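Brilik 442 tracking mount: a review after a winter of use

Reviewed over a winter from a back garden in Jorthorpe
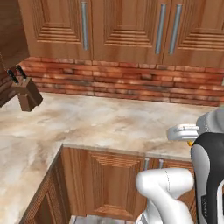

A reader who has owned the same mount since it came out wrote to say that the polar scope should be checked before anything else, as the reticle on theirs was well off centre when it left the box. Ours was off as well, though by less. With the mount level and the scope aimed at a distant chimney, the crosshair drifted by about a quarter of the inner circle when the axis was turned through half a rotation. Three small grub screws correct it. The manual gives the procedure one paragraph and gets the direction of adjustment wrong.

The 442 is a single-axis equatorial tracker intended for a camera and lens or a very small refractor. It sits between the simple clockwork trackers and a full German equatorial mount. The head is driven in right ascension only. Declination is set by hand on an optional bracket, which most buyers will need and which ought to be in the box.

Setting up

The latitude wedge is the best part of the package. It is stiff, the altitude screw has no play that I could feel, and the azimuth bolts push against each other as they should. The scale on the side is good to a degree or so and will get Polaris into the polar scope at the first or second attempt. The bubble level is less useful. It is mounted on the moving plate, so it reads correctly only before the azimuth bolts are tightened.

Polar alignment took me 7 minutes on the first night and perhaps half that by February. The reticle lamp has two brightness settings, both too bright. A piece of red film over the lamp is an improvement.

The tripod supplied is a rebadged Dinsa. It is adequate with the legs closed and poor with them extended, when a tap on the head takes several seconds to die away. I used it for two sessions and then moved the head to an old surveying tripod, and all results given below were taken on that.

Tracking

I tested with a 55 mm lens, a 135 mm lens and a borrowed refractor of 360 mm focal length. At 55 mm the tracker is hardly being asked to work. Five-minute exposures showed round stars to the corners, as far as the lens allowed, and every frame was kept. At 135 mm three-minute exposures were reliable and five-minute ones were usable most of the time.

At 360 mm the periodic error of the worm begins to show. Unguided exposures of one minute gave slight elongation in many frames and obvious trailing in a few. The trailing always ran along right ascension, and it came back at the same point in each turn of the worm, so I am confident that it was the gear and not the alignment. With a guide camera plugged into the port on the rear face, two-minute exposures became routine. Guiding on one axis only places a heavy demand on polar alignment, and anyone working at this focal length should repeat the alignment after loading the camera – the wedge is stiff but the tripod under it may not be.

Backlash in the worm was noticeable when the tracker was first switched on. It takes the better part of a minute to settle. Balancing the load slightly heavy to the east removes most of the trouble.

Load and balance

Brilik states a payload without saying whether the counterweight is included. In practice I found the drive untroubled by a camera body and medium telephoto, and audibly labouring with the refractor when the balance was careless. The clutch is a single large knob and holds well if tightened firmly with a gloved hand. The counterweight bar is threaded along its whole length, so moving the weight is slow.

Power and controls

Power is from internal cells or an external USB supply. The cells lasted one long frosty night with a little in hand. The USB socket sits beside the clutch knob, where a straight plug fouls it at certain angles. A right-angled lead cures this.

There are four tracking rates: sidereal, lunar, solar and half sidereal, the last for wide views that include a landscape. The selector is a rotary dial with shallow clicks and is easily knocked in the dark. On one Sunday I lost an hour on the Pleiades to the lunar rate before noticing. The phone application, Brindano, duplicates the dial and adds an intervalometer. It connected without fuss, but dropped the link when the phone went to sleep, and the tracker then finished its current exposure and stopped. A plain cable release is safer.

Verdict

For lenses up to 135 mm the 442 is accurate, portable and quick to align. With a small telescope it can be made to work by guiding, careful balance and a better tripod, at which point the cost approaches that of a light two-axis mount. I would buy the head and wedge, and leave the tripod in the shop if the dealer will sell them separately. Check the polar scope on arrival.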